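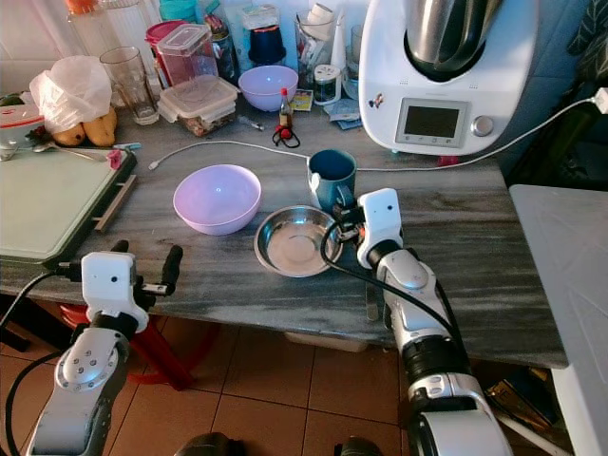
The Julcombe Repair Fair is coming back in July, and it's getting a whole lot bigger! Organizers confirmed this week that the one-day event will move out of the old library and into Schwerdtfeger Hall, with 18 repair tables in place of last summer's 15.

If you've never been, the idea is simple. You bring in something broken - a lamp, a toaster, a coat with a dead zipper - and sit down with somebody who knows how to fix it. There's no charge for the help. You only pay for parts, and plenty of jobs don't need any.

Hannelore Kramer started the fair at her own kitchen table with a soldering iron and a biscuit tin full of fuses. She still takes the first shift on small appliances every year, and she's thrilled about the new hall.

"We had people waiting on the stairs last time with clocks in their laps," she said. "Now they'll have chairs, and we'll have enough outlets!"

The sewing corner is growing too. Stitley, the fabric shop on the high street in neighboring Dristthorpe, is lending machines for the day and sending two of its teachers to run them. They'll handle hems, patches and torn linings, and anyone who'd like to learn a proper darning stitch can stay and practice on scraps (bring your own socks if you're feeling brave).

Bikes will be looked at outside, under the awning by the side door, and there's a new table for wobbly chairs and loose drawer handles. Microwaves and gas heaters still can't be accepted.

The hall can hold up to 3,000 visitors over the day, so there should be room for everybody this time. Doors open at 10 a.m. and the last repairs are taken in at 3:30 p.m.

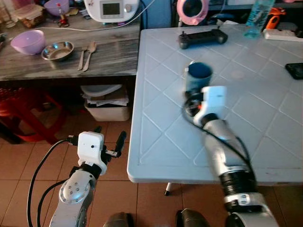 Do I need to book a repair slot ahead of time?

Most tables are walk-in, and you'll get a number at the door when you arrive. Only the sewing corner takes bookings, and those can be made at the Stitley counter from the start of the month. One item per person in the morning, please - after lunch you're welcome to line up again with a second.

Fair organizers are also looking for a few more people who are handy with old radios. Names can be left at the front desk of the hall.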